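3.2 Zustand der Tischoberflächen

Von den 289 erfassten Möbelstücken aus den Haushalten in Wembridge und Bondodthorpe wurden die Tische gesondert ausgewertet. Notiert wurden jeweils Farbton, Verlauf der Maserung und sichtbare Gebrauchsspuren. Die Beurteilung nahmen Havlíček und Mogensen unabhängig voneinander vor; bei abweichendem Ergebnis entschied Bach. Flecken und Kratzer wurden nach dem Schema von Þorgeirsson in einer gemeinsamen Kategorie geführt, weil sie sich bei kleiner Ausdehnung auf Aufnahmen kaum trennen lassen.

Abbildung 2 gibt eine helle Holzplatte mit langer, welliger Maserung wieder. Die Linien liegen stellenweise dicht beieinander und laufen an anderen Stellen weit auseinander. Als einzige Spur wurde eine kleine bräunliche Stelle vermerkt - Stufe 1 der Skala. Im stark beleuchteten Bereich erscheint die Maserung blasser; solche Zonen gingen nicht in die Farbbestimmung ein.
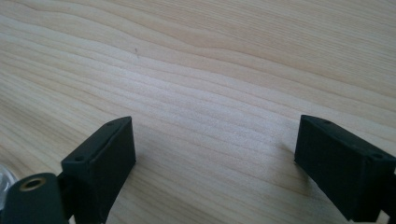 Abb. 2: Tischplatte aus hellem Holz, Gebrauchsspuren Stufe 1.

3.3 Angaben der Haushalte

Ergänzend beantworteten 50 Haushalte einen Fragebogen zur Pflege ihrer Tische. Gefragt wurde nach Reinigungsmitteln, nach der Verwendung von Öl oder Wachs und nach dem Gebrauch von Untersetzern. Zwei Bögen kamen unvollständig zurück und blieben unberücksichtigt.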